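**Stubbs widens its repair and resale program for fleece workwear**

PODTON, February 21, 2026 – Stubbs, a supplier of staff clothing to warehouses and cold stores, will extend its repair and resale program to all customer accounts in the Podton region.
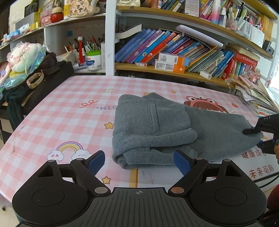
The program was opened in January to a single customer, the freight handler Jetbridge. It covers fleece tops, fleece pants and lined vests. Items are returned in bulk sacks, washed at 40 degrees, inspected and graded. Grade A items go back to the customer's stock room. Grade B items are repaired first. Grade C items are cut up for lining and padding.

Under the Jetbridge contract, 3210 garments were taken in during the first period. Of these, 355 needed seam or pocket work before reissue. The most common fault was a split at the lower corner of the pocket, followed by worn cuffs and failed drawcord eyelets.

"Pocket corners take most of the load when people carry scanners and gloves in them," said Obadia Kaijage, head of garment services at Stubbs. "We now put a bar tack at each lower corner during repair, whether or not the seam has opened. It adds little time at the machine and the thread cost is very small."

Repair work is done at the Stubbs site on the Hellness road, which has 33 sewing stations. Three stations are set up for cuff replacement only. The replacement cuff is a rib knit with a higher elastane content than the original – the fit at the wrist is slightly closer as a result, and customers are asked to tell wearers of this before reissue.

Garments with company logos are returned only to the company named on them. Plain garments may be sold on through the Stubbs outlet counter if the customer agrees in writing. Proceeds are credited to the customer's account each quarter.

"Sorting by fabric weight has been the slow step," said Eyvindur Baldursdóttir, production planner. "Midweight and heavyweight fleece look alike after many washes, so each sack is now tagged by weight at the customer's end."

Accounts wishing to join should ask their Stubbs representative for a sack order form and the current grading sheet. Collection follows existing delivery routes. Flame-resistant and high-visibility clothing is not included.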